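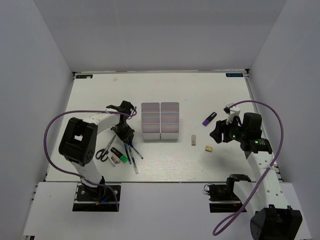

Iason Katsaros

Subject: Fountain pens for a left-hander who has given up twice already

Evening all. I am left-handed, forty-odd, and have bought two fountain pens in my life. The first was a school one that turned the side of my hand blue until about the fourth form. The second was a birthday present to myself and lives in a drawer in Usindale with its own special puddle. I have now been told by a man in a shop in Follbridge that this was my fault for holding it wrong.

I write a lot by hand for work (site notes, then the same notes again so that other people can read them). I get through a 160-page notebook every couple of months. Cheap biros give me a sore thumb. Gel pens smear. Pencil is lovely until February, when I go back to something I wrote in October and it's a grey cloud.

So, is there a pen and ink that will work for a hooked overwriter, or should I stop wanting things?

---

marrowfat

Stop wanting things. But if you can't, fine nib and fast-drying ink. The pen hardly matters. I spent years blaming pens.

---

TinOfNibs

Disagree with marrowfat there, the pen matters quite a lot if you're pushing the nib instead of pulling it. A scratchy fine nib pushed across the page digs in and picks up fibres, and then you've got a tiny wet broom. I'd go medium and smooth, and sort the drying out with the ink and the paper.

What paper are you on, Iason?

---

Iason Katsaros

Whatever the stationery cupboard has. It's very smooth and slightly shiny and I was rather proud of it.

---

TinOfNibs

There's your puddle then. Shiny paper is coated so the ink sits on top and thinks about its life. Lovely for showing off colours, hopeless for anyone whose hand follows the pen. Get something duller and more absorbent. School exercise book paper is miles better for us than the posh stuff.

---

pauline_w

Right-hander butting in. My son is an overwriter and his teacher at Trarkbridge wanted to turn the hook out of him. We tilted the page instead, nearly sideways, top edge off to the right, and he writes from underneath now without thinking about it. Took a fortnight of moaning. Cost nothing.

---

marrowfat

Ah, the page tilt. Every left-hander gets told about the page tilt. I tilted mine for a whole winter and got a stiff neck and a page of writing that went uphill.

---

pauline_w

He's nine, to be fair. His neck is mostly rubber.

---

Quillfeather628

Before anyone spends money: the "left-handed nib" is a nib ground at a slant and it suits underwriters with a particular angle. If you hook over the top it can be worse than an ordinary one. I bought one. I still have it. Offers considered.

For ink, try before you buy a bottle. Most pen shows have a table where you can dip and scribble, and somebody there will sell you a little sample of each for less than a sandwich.

---

oldgreyheron

I'll be the one to say it. Rollerball. Fine tip, quick-drying, cap on, job done. You're writing site notes. I've filled shelves with the things and never once had to flush one out in the sink on a Wednesday night while my tea went cold.

---

TinOfNibs

Heron, you say this in every thread.

---

oldgreyheron

And I'm right in every thread.

---

Iason Katsaros

He said gel pens smear and I am he. Are rollerballs any different? I thought they were gel pens with a nicer coat on.

---

oldgreyheron

Liquid ink, thinner, soaks in faster on decent paper. On your shiny stuff, no, you'd be back to blue hands. So I suppose I agree with Tin about the paper. Don't tell anyone.

---

marrowfat

Screenshot taken.

---

Quillfeather628

Can I add blotting paper? Cut a strip, rest the side of your hand on it, slide it down as you go. It looks like something your great-aunt would do and it works straight away with any pen you own, including the one in the puddle drawer. A pack of it from Mkhize in the arcade has lasted me since I moved house.

---

Iason Katsaros

Right. Plan is: dull paper, strip of blotting paper, rescue the drawer pen and see what a soak does for it. If that fails, heron gets to be smug. I draw the line at the neck thing.

How long do I soak it for? The ink in there is old enough to vote.

---

TinOfNibs

Overnight in cool water, nib section only, change it when it goes dark. Never hot. Then flush until it runs clear, and then once more when it hasn't really run clear.

---

pauline_w

And put a tea towel down.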